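Griltix Community Forum
Software > Perception and Grasp Planning
Thread: Gripper closes then planner says object is in collision, aborts the lift

wuvness_sh
March

Driving me up the wall. Setup is one arm, parallel gripper, wrist cam. Task is dead simple, take a marker out of the organizer, lift, carry, set it down in a tray. Perception finds the marker, grasp pose comes out fine, approach is fine, fingers close. Then the lift plan comes back with START_STATE_IN_COLLISION and the whole thing aborts with the marker sitting in the fingers.

Happens on maybe every other run. When it works it works great. Running the stock pipeline, only thing I touched is the octomap resolution and the wrist camera topic.

Log from the last one:

[grasp] fingers closed, effort threshold reached
[scene] attach_object marker_target -> gripper_link
[plan] checking start state
[plan] collision: octomap / finger_left
[plan] START_STATE_IN_COLLISION, aborting

Any ideas? need this going by tonight ideally

halliday_bench
4:10 pm

Your log says it. Collision is octomap vs finger_left, not the marker. The wrist cam sees the marker, puts it in the map, you close on it, and now your finger is inside old voxels.

Clear the map around the grasp before you plan the lift.

wuvness_sh
4:16 pm

I thought attach_object did that? docs say attached bodies get filtered out of the cloud

halliday_bench
4:19 pm

Filtered from NEW clouds. Doesnt erase what's already in there. Voxels only go away when a ray passes through them and your camera is two inches away with fingers in front of the lens. No rays, no clearing.

tollgate
4:31 pm

Don't clear the map. Please. People say this in every one of these threads and then somebody drives the wrist through a shelf because the map is empty for half a second.

Right fix is the allowed collision matrix. Allow fingers vs octomap from the moment you close until you've retreated a few cm, then take it away again. Map stays intact for the arm.

halliday_bench
4:35 pm

I said around the grasp. Box clear, small one. Not the whole map

tollgate
4:38 pm

And the box clear takes out the thing right next to the marker too, if the box is axis aligned and the organizer is tight. Which it is. Seen it happen.

halliday_bench
4:41 pm

And your ACM trick lets the fingers go straight through that same neighbor with no complaint. Same hole, different name. Mine at least fills back in when the camera gets a look.

tollgate
4:44 pm

For three cm of straight line lift. I'll take that over a hole in the map.

Drakulska
4:52 pm

both of you are patching the wrong end imo. Why is the wrist cam feeding the octomap during the grasp at all? Pause the updater when you hit pregrasp, do the last bit as a plain cartesian move, turn it back on after the lift. We've run that way for ages.

Wrist cam depth at that range is garbage anyway. Under the min range it makes up points. Half of what's in the map is probably not the marker, it's the inside of your own fingers.

wuvness_sh
4:58 pm

hm ok that last one is interesting. How would I tell?

Drakulska
5:01 pm

Freeze the run right after close, open the planning scene view, hide the robot model. If there's a blob shaped like a gripper just hanging there, your self filter is letting points through. Check finger padding in the filter config. Also check the finger meshes match the fingers you really have, a lot of setups have the straight ones in the URDF and something curvier on the robot.

wuvness_sh
5:27 pm

OK so. Blob. Huge blob. Both sides.

And yes the URDF had the stock straight fingers. Mine flare out at the sides. The filter was cutting out a skinny little stick and leaving everything past it in the map. No wonder.

Swapped in a mesh from the vendor folder and set padding to 2 mm. Running it now

tollgate
5:30 pm

2 mm is tight. Calibration error alone will eat that.

halliday_bench
5:33 pm

Depends on the hand eye cal. Is it any good? What's your reprojection error

wuvness_sh
5:35 pm

no clue. did it last month, it said "ok" in green

tollgate
5:36 pm

lol

Drakulska
5:41 pm

Redo it. 31 poses minimum is what our script asks for, and tilt the wrist a lot between them, don't just slide around flat. If the poses all look alike the solver gives you a nice number and a bad transform.

wuvness_sh
6:48 pm

Recalibrated. Old transform was off a good bit in z. Padding up to 4 mm. Blob is gone, just a few crumbs near the tips

So now the start state check passes and I get a differnt problem, of course. Lift is fine, then the carry plan takes forever and times out. Planner thinks it's holding something enormous. Went and looked and the attached body is a box, like way wider than the marker. 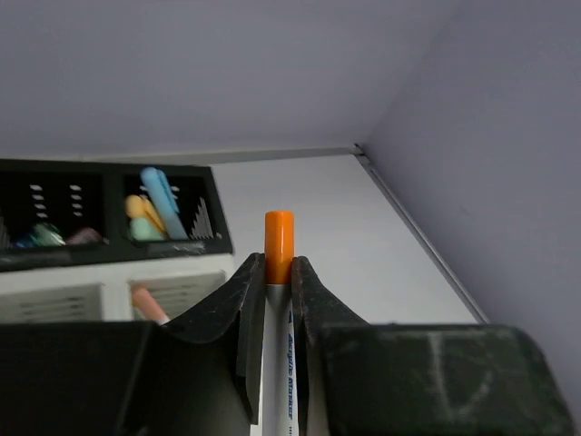
Orange cap just clears the fingertips, so I had been fitting the box to the cloud from the pregrasp view and it was grabbing the organizer behind along with it. Segmenter merges anything within the cluster tolerance. Looking from the wrist it's all one lump to it I guess.

Question is do I fix the segmentation or just attach a fixed cylinder and move on with my life

halliday_bench
6:55 pm

Fixed cylinder. You know what a marker is. Measure it with calipers, hard code it, done.

Drakulska
7:02 pm

Agree for today. Long term no. The minute you want it to pick anything else you're back here.

tollgate
7:09 pm

I'd do the cylinder but get the offset along the axis from perception. Length is known, cap end is easy to find by color, that gives you how far down the barrel you grabbed. Otherwise your place height is wrong every time and you either drop it or jam it into the tray.

Cap color needs to be a parameter tho, not a constant. Ask me how I know

Shona Hollis (moderator)
7:15 pm

Quick note, the merging thing is a known issue, ticket 642. Default cluster tolerance was picked for a table top camera and is way too loose for a wrist mount. There's a wrist preset in the dev branch. Not in a release yet so pull at your own risk. Also please put your version in the first post next time, I had to guess.

wuvness_sh
7:18 pm

sorry! whatever was current in the installer. will check

And tollgate yes the place height was gonna be my next post, it's been letting go early and I figured it was the gripper

tollgate
7:22 pm

It's never the gripper

halliday_bench
7:24 pm

It's sometimes the gripper.

wuvness_sh
8:40 pm

Update. Cylinder plus axis offset from the cap, updater paused from pregrasp to end of lift (Drakulska's way), and ACM exception for just the fingers as a backup. Did not do the box clear, sorry Halliday.

56 runs, 2 aborts. Both were grasp misses where it closed on nothing, and that's a different bug. No collision aborts. Carry plans come back right away now.

For anybody finding this later, order I'd check in:
finger mesh in URDF vs what's bolted on
hand eye cal, number not the green ok
self filter padding
then start messing with the map

halliday_bench
8:44 pm

Having the updater paused AND the ACM exception is belt and suspenders. Take one out and see if it still runs. If it does you don't need it, and someday it'll hide a real collision.

tollgate
8:47 pm

Leave it in.

wuvness_sh
8:51 pm

leaving it in tonight, will pull the ACM one in the morning and run the same batch again. Not marking solved til then

Drakulska
9:03 pm

post the filter config when you do, padding values too. mine are older than I'd like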